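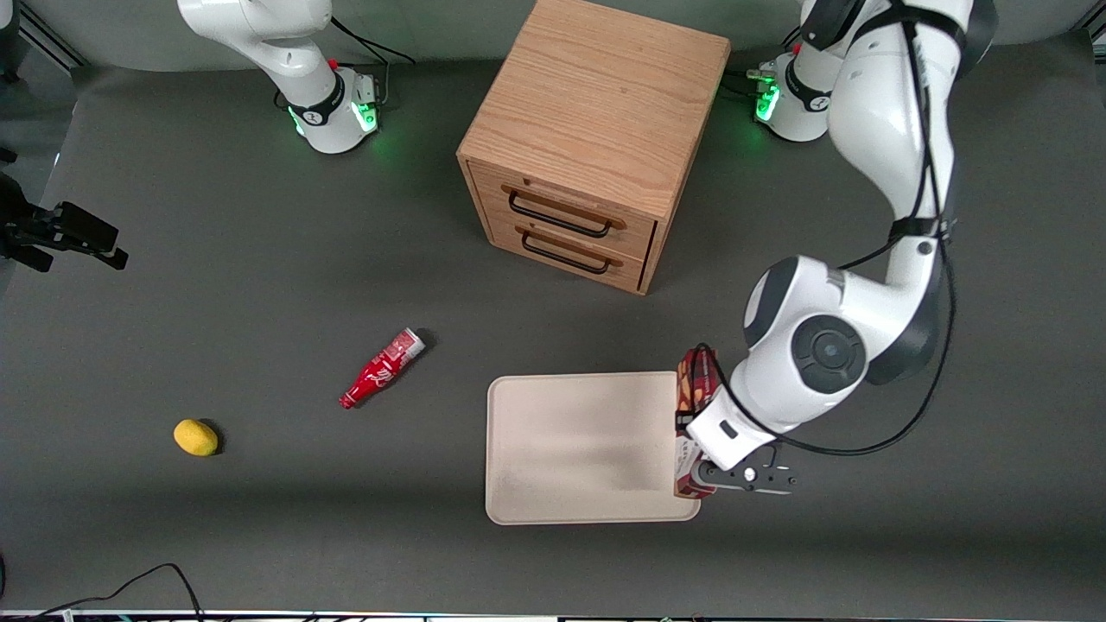
trayrunner_ok
Got told in April that the kitting benches on our side of the building are going over to arms, starting with snack trays. We do meal kits and amenity trays for Rindholm, 3,300 trays on a normal shift, and until now every one has been packed by a person with two hands and a bad playlist. The trial cell is two white arms at the back of a gray table, and the item in play is a red snack bag, which the left arm holds upright at the right edge of the beige tray while the other arm sits there with its green ring lit, drawing the same wage. There's a lemon and a soda bottle lying out on the table too, and a little two-drawer cabinet. My question for anyone who has been through this: what happens to the people? The official answer is "redeployed to higher value tasks." I have worked here long enough to know there are no higher value tasks. There is the dock, and there is labels.

dockside_lou
Labels is fine. You sit down.

trayrunner_ok
You sit down on the chair with the fork tine mark in it.

halfshift
We went through this with a Kollari line two years back, different product (travel toiletries). What changed wasn't headcount so much as what you do all day. Before, I packed. Now I "tend." Tending means I refill the bins, square up whatever came in crooked, and clear faults. On a good night I clear 13. On a bad night I stop writing them down and the shift lead writes me up for not writing them down.

The pay went up one grade. My step count went up three.

mrs_pallet
One grade? We got a polo shirt.

benchrat77
I'm going to be the unpopular one. I packed trays for years and my wrists are garbage. If an arm wants to pick up snack bags all night, it can have them. I don't get the nostalgia. None of you liked this job last year. I have read your posts from last year.

trayrunner_ok
Fair, but I disliked it as a paid employee. I'd like to go on disliking it on that basis.

gantry_greg
Controls tech here, other side of the fence, so throw what you like. Bags are a sensible thing to practice on. They're floppy, the top crinkles, and the shiny print can be a pain for the vision. A lemon is lumpy and a bottle on its side rolls. If the cell can do all three you can run a mixed tray on it. If it can only do boxes, you've bought a very expensive person who only does boxes, and I've worked with a few of those for free.

On the idle arm: that's normal. Plenty of tasks only need one. You schedule the second for when something has to be held and something else opened, like a drawer.

halfshift
"You schedule the second." Must be nice. When I stood next to a bench not touching anything it was called a conversation in the office.

gantry_greg
Ok, I walked into that.

dockside_lou
What rate are they promising you, OP?

trayrunner_ok
The slide said 600 trays an hour "at maturity." There was no date on maturity. The slide also had a sunrise on it.

mrs_pallet
Was it Mirkarix who did the slides? We had the sunrise. We had the sunrise and then a handshake.

trayrunner_ok
Mirkarix did the slides, Cardoso is doing the install. I've met the Cardoso people and they're decent. One of them asked me how I get the bag to stand up in the corner of the tray without it flopping over the fork packet. I showed her. Then I walked back to my bench and thought about what I'd just done.

benchrat77
You trained your replacement. People have been doing that since there were people. At least this one won't ask to swap shifts.

halfshift
No, this is the bit I'd push on. Ask to be paid for it. On our line the folks who taught the cell got 2 extra hours a week on the sheet while the setup ran, and that only happened when somebody put it in an email. The knowledge about which corner to press is worth money right up to the day the machine has it. After that you're just someone with opinions about corners.

gantry_greg
Agree with halfshift, and it annoys me to say so. Also ask who is allowed to change the recipe. If operators can adjust the pick point themselves, you keep a real job. If every tweak is a ticket to the vendor, you'll be standing there watching it squash bags until the ticket clears.

mrs_pallet
Ours is tickets. I've got one open about a wet wipe that is older than my niece's baby.

benchrat77
Still think you're all mourning a sore wrist. But yes, get it in writing, including the grade.

trayrunner_ok
Noted, both of those. Meeting is at 2:30, before second shift comes on. I'm asking about the teaching hours, the grade and who gets to touch the recipe. If they offer me a polo I'm asking for a medium.

mrs_pallet
They only come in XL. Ask for two and sew.

dockside_lou
There's a spot on labels if it goes badly. I'll move the good chair.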